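Trallness

Household laundry demos, recorded by hand

Hi! This is the README for Trallness, my set of hand-held gripper demonstrations of folding, flattening and sorting laundry on beds and other soft surfaces. I started it because my folding policy kept falling apart the minute I moved it off the lab table, and every cloth set I'd been training on was shot on a nice flat tabletop with one towel in the middle. My bed does not look like that. So I picked up the gripper and folded a lot of clothes.

What's in it

1279 episodes, one folder each. An episode starts when I bring the gripper in over the cloth and stops when I pull it away after the last fold (or after I give up, see below). Each folder has the wrist video, the gripper pose track, the finger opening at every step, and a short text label such as "fold shirt in half" or "move sleeve to middle". The labels are typed by me, usually late in the evening, so the wording drifts. I say "shirt" for pretty much anything with sleeves. Sorry about that if you're doing language work!

135 episodes are held out for testing and live in their own folder. They come from garments that don't show up in training at all. Please don't fold them back in (ha) without saying so if you report numbers.

How I recorded it

All of it is one person, one hand, one gripper. The gripper is the Brundetti build, second version, with the blue finger pads and the camera looking down past the fingers. If you've seen the first version, the linkage is the same but the pads used to be shorter, and I threw out everything I recorded with those because the grasps looked too different.

I squeeze, I fold, I let go. No robot was involved in collecting any of this. The arm only comes in at replay time, and I've replayed a small share of the episodes on a real arm to check that the poses are reachable. Most are. The ones where I leaned way over to get the far corner of the bed are not, and those have reachable set to false in the metadata. They're still handy for pretraining, I think, so I left them in.

Recording happened in two places, which I call Stirness A and Stirness B in the metadata. A is the bright room. B is the one with the bad lamp, and you'll notice the colors go warmer and there's more motion blur when I move fast. I meant to fix the exposure and then I had 11 sessions done already, so it stays.

Stuff you should know before training

Clutter is left in on purpose. I didn't tidy up the bedding between takes, and other clothes and odds and ends lie wherever they happened to be. If you crop to the middle you'll lose a lot of it, and in my runs the cropped policy did worse on a messy bed. Try the full view first.

Patterned bedding is hard on the tracker. Repeating stripes can make the pose jump sideways by a little, mostly when the camera is close and there's no wall or furniture in view. I went through and flagged the jumps I could find (field: pose_ok), but I'm sure I missed a few. If your replay suddenly twitches, check there first and drop me a line so I can fix the flag.

Failed folds are included. Sometimes I pinched two layers when I wanted one, or got a bit of the blanket along with the hem. Success is a yes or no in the metadata, judged by me by eye. I was pretty strict early on and got softer, so treat it as a hint.

There's no depth and no force signal. People ask for force every time and I'd love it too, but the fingers don't have it.

Loading

I use Varma to read everything, and the little loader script in the tools folder expects it. Point it at the root, pick train or test, and it hands you back frames, poses and openings lined up in time. The first load is slow while it builds the index. After that it's quick. If you hit an error about missing openings, you've probably got the old download from before May, so grab the new one.

Still to do

I want to add socks, and I want a second pair of hands besides mine, ideally somebody left-handed, to see how much of the policy is just my habits. There are 13 episodes from a trial with fitted sheets that I haven't released yet. I'm still labeling them, and corners are a pain to name. For now the dark cloth on light bedding takes are the ones I'd start with, as the edge is easy to find and you can tell pretty quickly whether your setup is working.
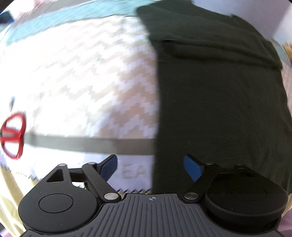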